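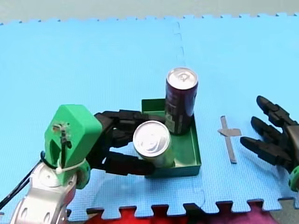

Two cans and the green tray on our blue foam mats.

Come and sort cans with us at Pravdale

We are looking for people with a free afternoon and a bit of patience to join the drinks can sorting study at Skenuvora. You do not need any experience at all, only an interest in the small, everyday business of picking things up and putting them where they belong – which most of us do at home without giving it a second thought.

Each session lasts 2 hours, with a good long break in the middle for tea and something to eat. You will be given a mixed lot of drink cans, tall and short, and asked to put them into shallow trays in whatever way seems sensible to you. Afterwards we sit down together and talk about how you went about it. Did you go by colour, by size, or by whichever can was nearest? We would love to hear, and there are no wrong answers!

Some of the cans carry a small circular symbol and their volume in white print, and part of the afternoon is spent finding out how easily people spot such markings when a can is lying on its side.
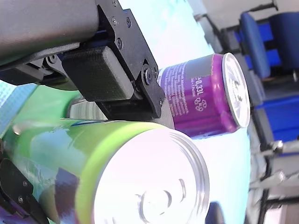 Who can take part

Anyone over 18 who can sit comfortably at a table. We have room for 12 people in October, and we would be very glad to have a mixture of ages. Please tell us beforehand if you need a higher chair or a little extra time – it is no trouble.

How to apply

Write a few lines about yourself to Britt-Marie Nygård at the Skenuvora office in Pravdale, and say which afternoons suit you. Getsemaní Magaña will then ring you to arrange a session. Bus fares are paid back on the day, so please keep your ticket.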